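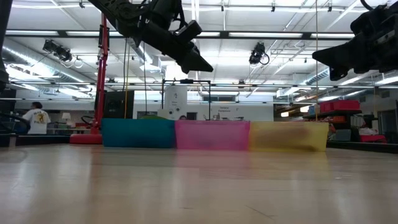
Fig. 1. Three bins in a row: teal-blue, pink and yellow.

Unit 5: Sorting and Classifying Household Waste
Course handout, Introduction to Local Services
Updated 16/08/2022

Please read this handout before the class. The exercises at the end are to be done on paper and brought with you. You do not need a calculator, but you may use one.

5.1 What we mean by a category

When a town asks the people to separate their waste, it asks them to make a decision many times per day. A person stands in the kitchen with a yogurt cup in the hand and must decide where it goes. The decision takes one or two seconds. If it takes longer, most people put the cup in the general waste and go on with their evening.

For this reason the number of categories is a very important choice. With two categories (for example "recycling" and "everything else") the decision is easy, but the recycling must be separated again later in a plant, and paper which was lying together with food containers often loses its value. With eight or nine categories the material is cleaner, but many households give up, or they keep the rules only for glass and paper, which they know from childhood.

A category in this course is a group of objects that receive the same treatment afterward. Please notice that this is different from the material. A window pane and a jam jar are both glass, but they melt at different temperatures, and in most towns only the jar belongs to the glass collection. Students lose points every year on this question, so I write it here in the first section.

5.2 Color as an instruction

Color is the fastest sign we have. It works from far away, it does not need translation, and it can be remembered after one week of use. The difficulty is that there is no color system that is the same everywhere. Yellow means light packaging in one region and paper in another one. A family who moves brings the old habit along, and the habit is stronger than the leaflet in the mailbox.

Three rules for using color, which you should be able to explain in your own words:

Rule A. One color, one meaning, in the whole area. If the school uses blue for paper and the street containers use blue for glass, both systems suffer.

Rule B. Color is never alone. A part of the population does not see the difference between certain colors, and under weak street lamps all of us see them badly. Add a word or a simple drawing, and put it on the front side as well as on the lid.

Rule C. The opening should speak too. A round hole says "bottle," a narrow slot says "paper." A wide flap says "anything," and you will receive anything.

5.3 The Hemden case

Hemden is a small town with old houses in the center and newer apartment blocks toward the river. Before the change, it had two containers per building. In January the town started a trial with three containers in 171 households. Half of the buildings were in the center, where the courtyards are narrow, and half were in the blocks.

The first results were disappointing. In the blocks the separated material was acceptable after a few weeks. In the old center it stayed poor. The town office first thought that the older residents did not understand the leaflet, and a second leaflet was printed with larger letters. This did not help.

Then two employees went to look at the courtyards in the evening. They found that the containers were standing in a different order in almost every courtyard, because the collection crew put them back wherever there was space. People who came down in the dark used the position and did not read the lid. The second leaflet answered a question that the residents did not have.

The solution was cheap. The order was fixed and painted on the wall, and the crew received five more minutes per street. In the next check the center was nearly as good as the blocks.

For discussion in class: Who should pay for the five minutes? There are at least two reasonable answers, and I would like to hear both.

5.4 The Alemneh case

Alemneh is our second case and it is quite different. It is a market district, and most of the waste comes from the stalls: leaves, peels, wet cardboard, string, broken crates. The sellers have no time between customers. They throw all things behind the stall and clean at the end of the day.

Here a system with many containers was tried and removed again. It was replaced by a sorting point at the gate, where a paid worker receives the waste and separates it. The sellers pay a small daily fee. In one season the sorting point received 513 tons, and 256 tons of this were plant material which went to composting. This is almost exactly one half.

Compare this with Hemden. In Hemden the separation is done by everybody, for free, and with many mistakes. In Alemneh it is done by few people, for money, and with fewer mistakes. Neither is the correct model for all places. You should ask always: who has the object in the hand, how much time does this person have, and what does a mistake cost?

5.5 The cost of a mistake

Mistakes are not all equal. A plastic bottle in the general waste is a small loss — one bottle is not recycled. A half-full bottle of cooking oil in the paper container is a large loss, because it can spoil the whole container. We call the first type a missed item and the second type a contamination.

Most public campaigns speak only about missed items: "Please recycle more!" This can make contamination worse. Residents who want to be helpful put doubtful things into the recycling and hope that they will be accepted. In the reader you find the short report from Favero, where exactly this happened after a poster campaign. Please read pages 2 to 4. The tables at the end of it are not needed for the exam.

Some usual contaminants: greasy pizza boxes in the paper, drinking glasses and ceramics in the glass, diapers in the light packaging, plastic bags in the compost. The bags are a special problem, also those which are sold as compostable, as many plants cannot wait long enough for them to break down.

5.6 Words to know

Residual waste: what remains after all other categories are taken out.
Fraction: another word for a category, used mainly by engineers.
Capture rate: the share of a material that arrives in its correct container.
Contamination rate: the share of wrong material inside one container.
Bring system: people carry the material to a collection point.
Pickup system: the material is collected at the house.

5.7 Exercises

1. Keep a list of everything you throw away in one day. Mark each object for which you had to think before you decided.

2. Trananis has a pickup system for paper and a bring system for glass. Give one reason for this difference which has to do with weight, and one which has to do with noise.

3. Draw a label for a compost container without using any words. Show it to a person outside the course and write down what this person thinks it means.

4. Using the figures in 5.4, explain why a separate container for plant material at each stall could look attractive on paper. Then explain why it failed. Half a page is enough.

Written answers are collected at the beginning of the class. Late answers go in the tray next to the office door, with your group number on the first page.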